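3.2 Disclosure and household routine

Of the 235 adults who completed the survey, 72 had written publicly about their own mental illness in the previous year. We asked them how they dealt with hostile comments and which everyday tasks they put off afterwards. Folding and sorting washing came up often in the open responses, usually next to cooking and answering mail.

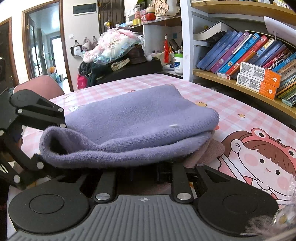 Figure 2. Folded lavender knit cloth on a pink-and-white checked tablecloth.

Respondents who moderated their own comments reported more hours online but not more distress. Setiawan (2019) found a similar pattern among members of the Prasta peer forum, although her sample was younger and mostly urban. In our data, 17 respondents had closed a blog or account at least once, and nearly 100 said they had drafted a reply to an abusive message and then deleted it. The second group includes people who posted only in closed groups, such as the one run by the Ekdale support centre.

Household tasks were scored from zero (not done) to four (done as usual). Scores fell on the day after a hostile exchange and had mostly recovered within the week. Small jobs with a clear end point, such as pairing gloves or putting away towels, recovered first. We did not ask who else in the home had taken on the work, so the scores may understate the effect for people living alone.
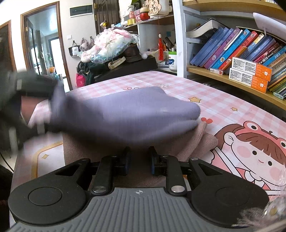 3.3 Responses to hostile comments

Replies were coded as angry, neutral or conciliatory, using the scheme in Guimarães and Kanine (2017). Two coders worked separately and settled differences by discussion.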